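For our project we wanted to find out whether a cup or two of green tea in the afternoon makes any difference to how well people sleep, and I have to say we enjoyed every bit of it. We had 18 people from the Korletey dorm keep a sleep diary for 13 nights – half of them drinking 2 cups of tea a day, half drinking none at all.

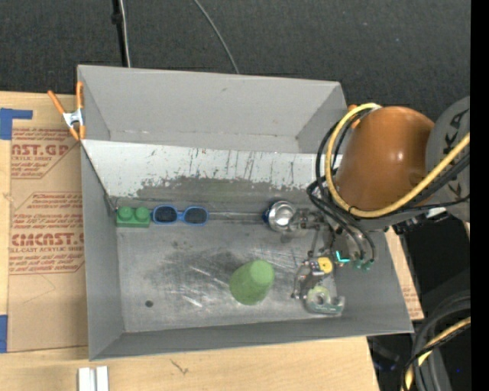 Figure 1. Metal bin on a wooden tabletop, with a green toy block in the far left corner.

The tea drinkers fell asleep a little later, but they also told us they felt more rested in the morning, and that surprised us! Nii Dramani thinks the diaries were filled in too kindly, and he may well be right. With a group this small we would not want to promise anybody better sleep, though we would love to run it again in August with a longer diary.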